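Oiling a pale wooden desk top without it going orange?

Anneli Laitinen
Hi all, I'm finally doing up the back bedroom as a sewing room and I've got a big pale wooden top that needs some sort of finish before I spill tea on it. I love how light it is now and I'm dead set against that orangey look my mum's kitchen table had. I've been told to use Danish oil, then told never to use Danish oil, and the man in the shop just shrugged! It's had one go with fine sandpaper so far.
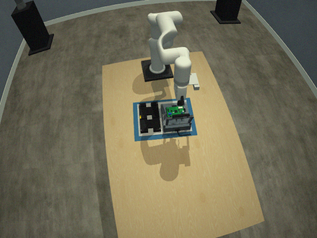
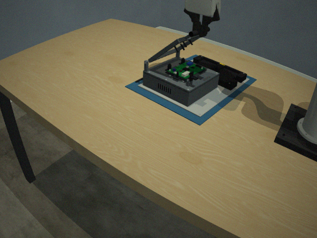

Do I need a wax on top as well? And how long before I can put my machine on it?

Yiğit Polat
Danish oil will yellow it, and it carries on yellowing. I'd go for a clear water-based varnish, matt, 2 thin coats with a light sand in between. Mine cost £47 a tin, which hurt, but there's loads left. Try it on the underside first (I didn't, and had to sand the whole lot back on a Thursday night). No wax needed. Leave it 5 days before anything heavy goes on, even if it feels dry by teatime. Oh, and do the underside too or it can warp.

Ozan Tuncer
just use whatever's in the shed, mine's fine

Barış Sarıgül
Agree with Yiğit on the varnish, but stir the tin, don't shake it, or you'll get bubbles. Some hardwax oils come in a "raw" version with a bit of white in, and that keeps things pale too. It's easier to patch up later if you scratch it with pins.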